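Talks > Shared Rooms > Speaker notes

Cables, Floors and the Thing in the Middle
Speaker: Monique Charpentier
4 min read

Slide 1. Title
Say hello, thank Simin Abbasi for setting up the room. Say that the talk is 14 minutes and questions come at the end. Handouts are by the door.

Slide 2. What I mean by a workroom
A room where people plug things in and the layout changes all the time. Offices are easier, because the desks stay put. At Skornstead we have one big room and everyone wants the middle of it. Ask for a show of hands: who has a room like this? Wait for it.

Slide 3. The middle
Most of our rooms end up with one clear working surface and everything else pushed out toward the sides. We like a plain dark green one on a white floor. Small tan or brown things show up well against it, even when they're crumpled up, and you can tell from the doorway whether something has been left out. Shahab Ranjbar wanted gray. We tried gray in January and kept losing things on it.

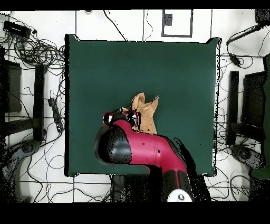 Slide 4. Cables
Black cable is what everybody buys, and it all looks the same once there is enough of it. When I took over the room I pulled every lead out and laid them along the wall. There were 70. Of those, 9 didn't connect to anything at either end. Pause here, people usually laugh.

What we do now:
- Label both ends. One end is no use when you are on your knees at the power strip.
- Coil the spare length next to the device it belongs to. Use a hook-and-loop tie, never tape.
- One person unplugs. With us that is Genji Takagi, and his name is on the door.
- Power strips go where you can see the switch. Don't lay one where a chair will roll over the cord.

Mention that wheeled chairs do more damage to cords than feet do. Show the flattened lead from the Tostell room (it's in my bag, front pocket). Pass it around and get it back.

Slide 5. Marking the floor
Dark lines on a pale floor are cheap and people respect them. Mark the corners first, then join them up. If your floor is tiled, go along the seams where you can, it saves measuring. Agree on what a marked square means before you put it down. At Grollby they had two squares and two different opinions about them.

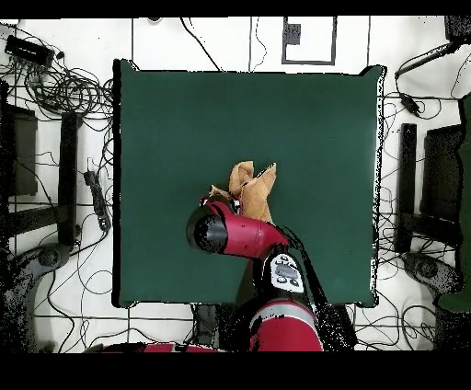

Slide 6. End of the day
We spend four minutes on this. Chairs back on their side, loose leads off the walking path, anything left on the green goes on the shelf or in the trash. If it's crumpled and has no name on it, ask once and then decide. Smooth out the corners of the covering if they have curled or bunched up.

Skip the Safavi story if running late. If not, tell it here, short version.

Slide 7. What still doesn't work
Be straight about this. The sides of the room fill up again within days. Simin Shojaei suggested hanging more of the cable from above, and we have started, but I don't have results to show yet.

Slide 8. Questions
Likely ones: cost of labels, who pays for new power strips, whether cable covers are worth it (yes at the door, otherwise I don't bother). Leave the contact slide up while people pack their things.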